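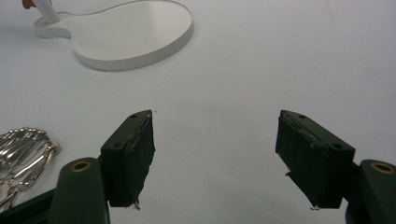

A white hand mirror on the worktable at Talgate

About Talgate

Talgate is a resale and repair shop for small household and dressing table items. We buy, clean, sort, mend and sell hand mirrors, hairbrushes, combs, trinket dishes, powder jars and the trays they sit on. We work from a single-story building on the edge of Montecinos, with the shop at the front and the workroom behind it.

Eulalia Olivares opened the business after several years of selling at weekend markets. She started with two boxes of mirrors from a closed beauty school, cleaned them at her kitchen table and sold most of them in a month. The stall became a rented unit, and the rented unit became the present shop. Fermín Navarrete joined as a partner when we moved in and looks after buying and deliveries.

What we sell

Hand mirrors are the largest part of our stock. We usually have around 300 on the shelves, in plastic, wood, brass and silver plate. They include plain white mirrors for everyday use, older sets with a matching brush and comb, and folding travel mirrors. Most of our customers want a mirror they can pick up every morning, so we keep the plain ones at eye level and the collectible ones in the cabinet by the register.

We also carry small wall mirrors up to the size of a dinner plate. We do not handle full-length mirrors, bathroom cabinets or anything with wiring.

How items come in

About half of what we sell comes from house clearances and estate sales. The rest is brought to the counter. You do not need an appointment to bring in a few pieces. For more than a boxful, call first so that Fermín can set aside time to look through it with you. We pay on the spot for items we want and give back the ones we don't. If you would rather not take them home, we pass usable pieces to a thrift store in town.

We will look at a mirror with a cracked handle or a loose rim. We do not buy mirrors with broken glass, and we ask that you not bring them in.

The workroom

Every mirror goes across the same white table. A pale surface makes it easier to see dust, chips and old glue, and we wipe it down between batches. Each piece is laid flat, face up, and checked in the same order: glass, rim, neck, handle, back. Then it gets a paper tag with a number and a short note.

Cleaning is simple for the most part. Plastic rims and handles are washed with mild soap and a soft brush. Ridged or molded edges take longer, and we use wooden picks for the grooves. The glass is done last with a damp cloth, then a dry one. We never spray cleaner straight onto a mirror. Liquid runs under the rim and gets behind the glass, and that is how black spots start.

Pascual Paredes does the repairs. He resets loose glass, replaces missing screws and pins, and glues split handles where the join will hold. If a handle has broken right through at the neck we normally keep it for parts – a glued neck tends to go again the first time it is dropped. Repairs for customers take two to three weeks, longer in October and before the holidays.

Takumi Sugiyama handles the silver plate and brass, and also writes the tags and keeps the stock list. If you have asked us to watch for a brush or comb to match a set at home, your request is on his list. Please send a photo of the back and a measurement of the handle.

The Denolholm room

In our third year we took over the stock of Denolholm, a hairdressing supplier that had closed its doors. It came to 620 pieces, mostly salon mirrors and brushes still in their cartons. The back room where we stored them has been called the Denolholm room ever since, although only a few cartons are left. We now use it for packing and for classes.

Cameron Tapsell teaches a short class there on caring for and repairing small items. It covers cleaning, tightening a loose rim, and how to store a mirror so that it does not scratch. Each class has room for six people. Bring one or two things of your own to work on. All tools are provided.

Shipping

We ship within the country. Mirrors are wrapped in tissue, then in bubble wrap, with a piece of card over the glass, and packed in a double box. If something arrives broken, keep the packaging and let us know within a week. We will refund it or send a replacement if we have one.

Visiting

The shop opens at 10 a.m. and closes at 5 p.m. The workroom is not open for browsing, but you can see most of it through the hatch behind the counter. Parking is at the side of the building, and the entrance from the parking lot has no step.

For repairs, matching requests and class places, ask at the counter or leave a message and one of us will call back.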